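Life Next to the Arm
Sunday, April 24, 2022

Some of you at the Jisovach office keep asking how things are going with the robot arm over here in Murilville, so I'm giving it my whole slot this month.
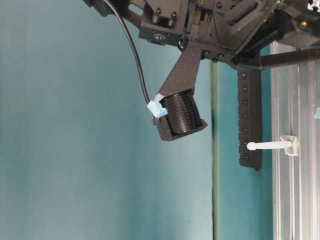

What's changed for us

I used to spend my mornings moving parts from one tray to another, and on a full day that meant 2000 of them (my wrists remember every one!). Now the arm does the moving and I do the checking, plus the setup and the paperwork I used to leave for Friday. I like it more than I thought I would. It's quieter, for one thing, and I get to sit down.

The hard part was the first 14 shifts. We stopped and started so often that Svitlana Tymoshchuk kept a notebook just for the stops, and she's the one who worked out that most of them came from how we were loading the trays. Now she trains the rest of us, with a new job title and a raise to go with it — about time, if you ask me.

I do miss the chatting. When four of us stood at one bench we talked all day, and now we're spread out, so we've moved lunch to the same half hour for everybody. The Ivanyshyn order starts in August and we'll need two more people trained by then. If you'd like to try it, come find me or Svitlana after the shift meeting.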